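We use cookies to remember your preferences. Accept | Manage settings

I finally put a camera over the chicken run, and I am so happy with it I've been telling strangers at the feed store! It's a Groker bullet camera, bought secondhand from Rhys Pearce for 80 dollars, and he threw in the wall bracket and a bag of cable clips.

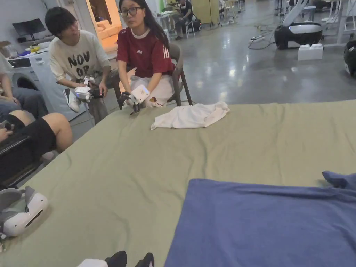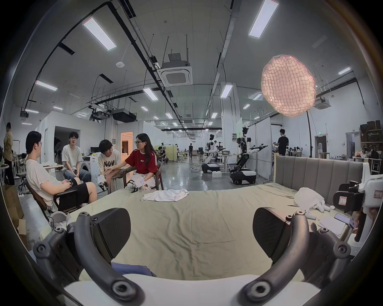
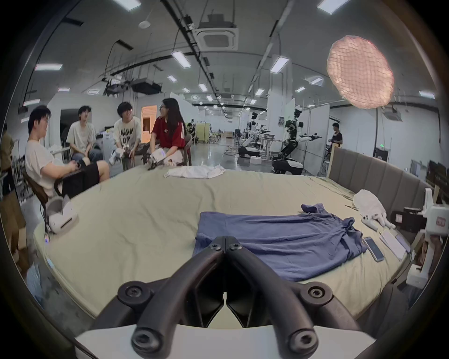 White cloth on the green sheet, all three shots.

So, the camera. I'd been running an old indoor one behind the kitchen window, and at night all it ever showed me was its own infrared bouncing off the glass. The new one sits outside under the eave with a single network cable carrying both power and video -- no outlet needed out there, which saved me calling an electrician.

Getting the cable across the yard was the big job. I bought a 200 foot roll and had enough left over to redo the garage. Heather McPhee lent me her long drill bit (thank you, Heather, it's on the porch) and I left a drip loop below the hole so rain runs off before it reaches the wall.

The night picture is wonderful. I can tell the two brown hens apart in total darkness! I did have to tilt it down a bit, as the gutter was catching the light and washing out everything behind it.

Motion alerts took more fiddling. The first night I got 4 of them for one moth. I drew the detection zone tighter around the coop door, turned the sensitivity down, and now it mostly pings me for the neighbor's cat and, once, a very large raccoon -- what a face on him!

Next up is the gate on the Hollis side. I still need to work out whether the old switch has a port to spare.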